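Bench rules for laundry folding cells: post yours!

Started by tuvton_tess, Jul 24, 2018

tuvton_tess wrote:

Hi all! We've been running a folding arm at the Tuvton workshop since December and I've finally typed up our house rules for the bench. Graciela Olivares wrote the first version on the back of a parts order, so the good bits are hers. I'd love people to pick holes in these, especially anyone who works to a stricter set. It's such a fun thing to get right.

Work at hand is the usual sort of load, a few garments in mixed colours with the dark green one folded and sitting by itself on the grid cloth. 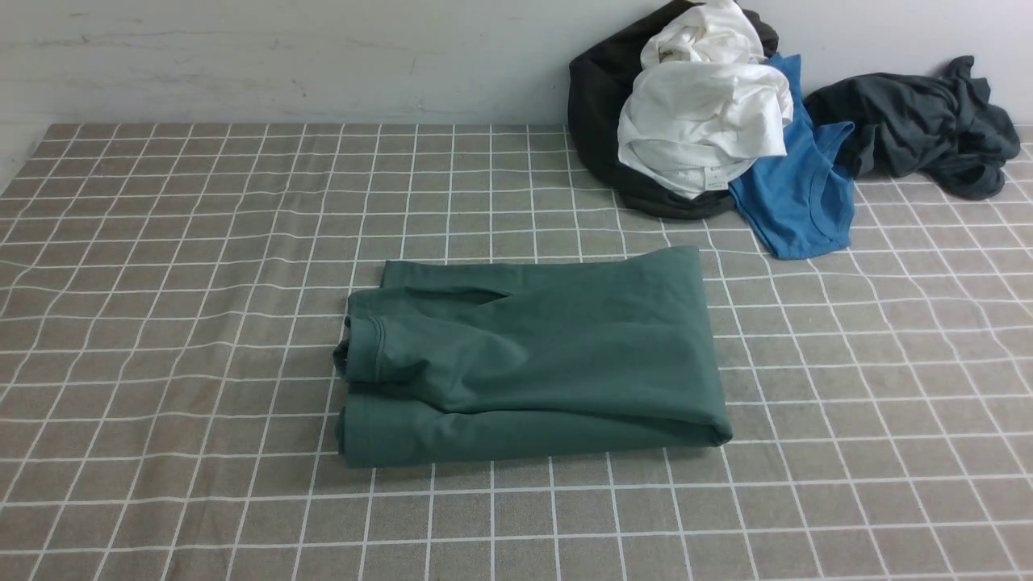
Rule 1. Unfolded pile goes at the back, against the wall, on one side only. Finished or in-progress work stays in front with clear cloth between the two.

Rule 2. One garment in the working area at a time. If two come off the pile together, stop and put one back by hand (arm paused, obviously).

Rule 3. Smooth the cloth before each run. I'm strict on this and my workmates grumble.

Rule 4. Hands stay off the bench while the arm is live. Pause, wait for it to settle, then reach in.

Rule 5. A fold is judged before it's touched again. No tidying a sleeve and then scoring it.

What have I missed?

gridcloth_gary wrote:

Love this. We do nearly the same at Hutholm, except our pile goes in a tub to the side. Question on Rule 3, how smooth is smooth? I can see ripples in yours over on the left.

tuvton_tess wrote:

Ha, fair cop. Ours says "no ridge you can pinch". Ripples that lie down we leave alone. The printed squares are great for this, you can see straight away where the lines go wobbly.

moosejaw_mel wrote:

I'm going to disagree with Rule 3 altogether! People's tables at home aren't smooth. If you iron out the cloth every time you're training everyone, arm included, to expect a bench that doesn't exist. We smooth ours once in the morning and then leave it. Some of our favourite folds came off a cloth that looked like a dog had slept on it.

gridcloth_gary wrote:

Mel, sure, but then you can't compare Monday's runs with anything. I'd keep it smooth for scoring and let it go messy for practice. Write down which one you were doing.

moosejaw_mel wrote:

Okay, I could live with that. Two modes, and the mode goes in the log.

jaasko_fan wrote:

Has anyone here used the Jääskeläinen checklist? It has 126 lines. I printed it, laminated it and have never once got to the bottom of it, but the section on where the gripper should be between moves is brilliant. It's what got me keen on this stuff in the first place.

tuvton_tess wrote:

Oh yes, that part we pinched! Ours got squeezed down to a "hover zone" section, and I left it out of the first post because I wasn't sure it was ready. Pasting it in now.

Hover zone. With a folded piece on the cloth, the gripper stays above the table and to the side, clear of the fabric. It doesn't travel over the top of the fold unless the next move needs it. Same green garment again, with the gripper off to the right of it:
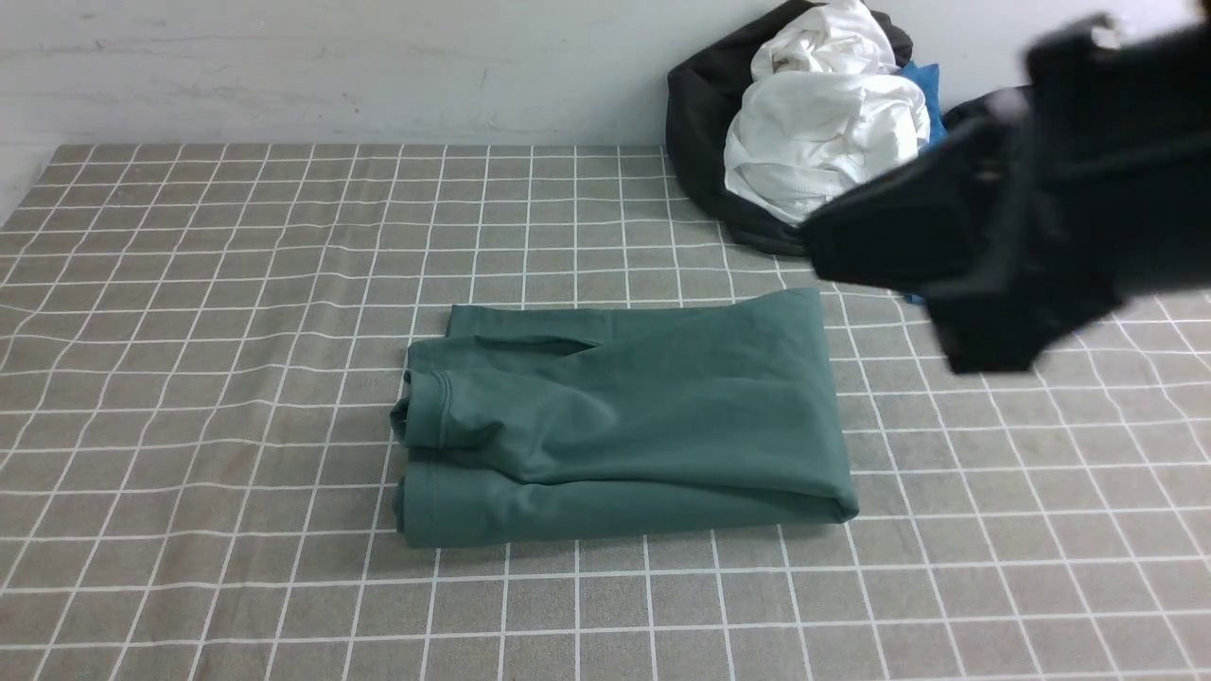 Speed near the fold. Slow setting within 15 cm of the garment, in any direction. Normal speed is fine over open cloth.

Blocked view. If the gripper is between the head camera and the pile, don't pick the next garment from that view. Move aside and look again.

Stopping. Anyone in the room can call a stop and doesn't have to say why until afterwards.

moosejaw_mel wrote:

The blocked view one is so good. I'm stealing it. We lost most of an afternoon to picks made off half a pile, and the dark clothes were the worst, black on charcoal is just one big lump from some angles.

dudum_dave wrote:

Dudum here. Bit of pushback on the 15 cm. We tried something like it and it made every run drag, and people started switching it off, so then we had no rule at all. We use 2 speeds and tie them to height above the cloth. Low is slow. Easier to remember.

tuvton_tess wrote:

Ooh, I like height. Do you measure from the cloth or from the top of the fold? A thick hoodie would catch you out.

dudum_dave wrote:

From the cloth, and yes, a hoodie did catch us out. We added a bit.

jaasko_fan wrote:

Top of the fold, please! The checklist is firm on that, line 40-something. Will dig it out tonight.

gridcloth_gary wrote:

Can we also have a rule about who clears the bench at the end of the day? Asking for Hutholm.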